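Search the shop
Enter keyword or item number
Search

Salt-glazed stoneware owl jar with lid, Dasville Pottery, item 748

I've been putting off listing this one because I like having it on the shelf by my desk, but my shelf is full and the rent on the shop is not going to pay itself, so up he goes!

He's an owl jar, made at the Dasville Pottery, with a head that lifts off as the lid. If you've never handled one of these, the potters used them as a kind of showing-off piece. The body was thrown on the wheel, then the feathers were pressed in one at a time with a little tool, and the face was modeled by hand, so every owl has his own expression. Mine looks like he's just been told the price of something. The glaze is a gray-brown with that pebbly orange-peel skin you get from salt firing, and there's a run of dark blue down the left wing that I'm pretty sure was an accident in the kiln (I love it, some people won't).

I bought him from Eirini Pappas, whose grandfather kept him on a windowsill for decades with pipe cleaners inside. She had the original sales slip too, which is a rare thing, and it goes with the jar. The slip gives a pattern name, Orach, written in pencil. I'd never seen that name on an owl before. Orach usually turns up on Dasville's leaf-pattern jugs, so either the clerk wrote down the wrong thing or the name covered the glaze color and had nothing to do with the shape. I go back and forth.

The mark on the base is the impressed pottery name in an oval, with a modeler's initial scratched next to it. It's a Z, and collectors generally read that as Zakaria, the modeler who did most of the birds. I agree with that, for what it's worth. The way the toes are cut, with a double line at each knuckle, is the same on the signed Zakaria heron I sold last March.

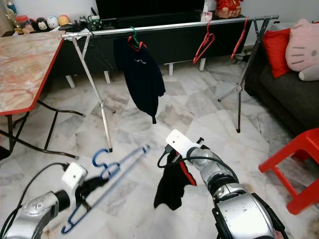
Condition, then. I'm fussy about this part, because I've been burned myself buying from listings that said "good for age" and nothing else. The body is sound, with no cracks and no repairs, and it rings nicely when you tap it. The head has a small chip on the inside rim where it sits down into the collar. You won't see it with the lid on. There's also an old restoration to the tip of the beak, and it's a good one. Ayman Ouali looked at it for me under UV light and says the fill is stable and the color match was done by somebody who knew what they were doing. I could have had it redone, but I'd leave it alone. There's a firing flaw on the base that looks like a scratch until you run a fingernail over it and feel the glaze sitting down inside.

The head fits snugly and only goes on one way. Please lift it straight up with both hands and don't twist! That's how the chips happen.

Size: 40 cm tall with the head on. He's heavier than you'd guess, and you'll want a solid shelf.

Price: $748, and yes, I know that matches the item number. Pure coincidence, it made me laugh too. Owls by this modeler without a beak repair go for a good deal more, and I've priced him with that in mind. I'm happy to hold him for a $100 deposit while you think about it or measure your shelf.

Shipping is a flat $50, double boxed, with the head and body wrapped separately. I use Fetix foam for the inner box, cut to shape, and so far I haven't had a breakage with it. You're also very welcome to pick him up from the shop, just message me first so I can have him off the display and ready.

If you'd like views of the mark, the chip or the beak, ask and I'll send them over, usually the same evening. I can also send a scan of the sales slip. And if you happen to know anything about the Orach name being used on birds, please write to me whether you're buying or not, I'd really like to get that sorted out before I list the pair of small ducks that came from the same house.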